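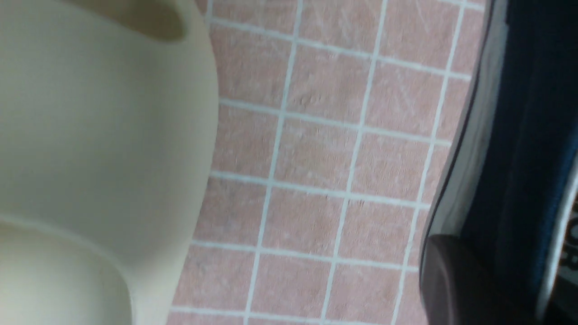 by R. Ogunleye

Putting several country rankings into one table

Last changed 18 Oct 2001

These steps merge national rankings from different publishers into a single list. Any spreadsheet will do. I used Drallodix, so menu names may differ in yours.

Before you start

Get each ranking as a list of scores, if the publisher gives them. Positions alone can be used, but they hide the size of the gaps between countries. Write down the year the figures were collected, which is often earlier than the year on the cover.

Step 1. Fix the names

Make one sheet with a single agreed name for each country and a short code beside it. Add a column of other spellings. Match every source against this sheet before you copy any scores across. Most of the blank cells you find later will come from a name that failed to match.

Step 2. Decide who is in

Sources cover different sets of countries. Keep a country only if it appears in at least 6 of your sources. Don't fill a missing score with zero or with the average of the column. Leave the cell empty.

Step 3. Check the direction

In some tables a high score is good, in others it is bad (debt, infant deaths, time needed to register a firm). For the second kind, subtract each score from the highest one in the column.

Step 4. Put the scores on one scale

For each column, take the score, subtract the column's lowest score, then divide by the highest minus the lowest. Everything now runs from 0 to 1. One very large value will squash all the others, so sort the column and look at the top few rows first.

Step 5. Weight and add up

Start with equal weights. Multiply each score by its weight, add along the row, and divide by the sum of the weights for the cells that are filled. If you divide by the full sum, countries with gaps are marked down unfairly.

Step 6. Test it

Double one weight, sort again and note which countries move by more than 2 places. Put the weight back and repeat with the next column. Countries that move a lot should be shown as a band of positions.

My working file has 1,140 filled cells and is kept on the Emano server under Kostivport. The May version has the direction error in the debt column and should not be used.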